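Moving the Bathroom, Part 2

I have now lived in the Cludholm house for two winters, and in that time I have formed strong opinions about grout. I did not ask for these opinions. They came with the mortgage.

The plan for March was simple. I would pick a paint color on Saturday, paint on Sunday, and be a person with a finished bathroom by Monday. The paint store in Zillau has a wall of chips, and I brought home 5 of them, all of which were called something like Quiet Oat and all of which looked identical until I taped them up. Then one went green, one went pink, and one looked like the inside of a filing cabinet.

I went with Pinto, number 2551, partly for the color and partly for the name. It is a warm beige. My mother would call it tan and be done with it.

The paint was the cheap part. The plumber wants $2000 to move a drain the width of my hand, and he delivered that number very gently, like a vet. I said I would think about it. I have been thinking about it for weeks, mostly while brushing my teeth.

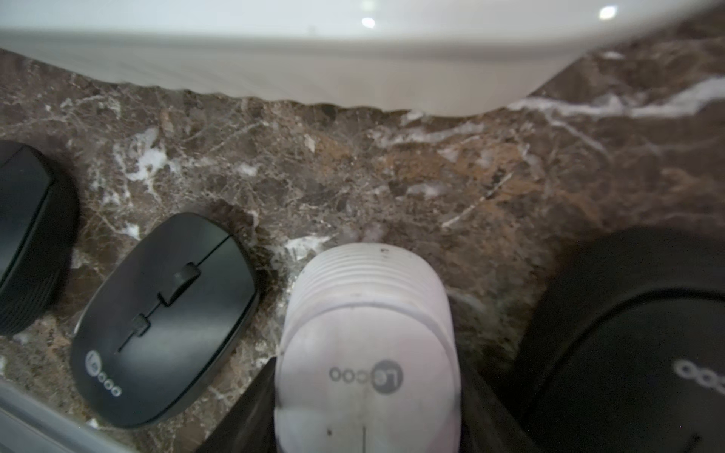 So the drain stays where it is until fall, and I'm off to buy a second can of Pinto - the first one didn't make it past the door.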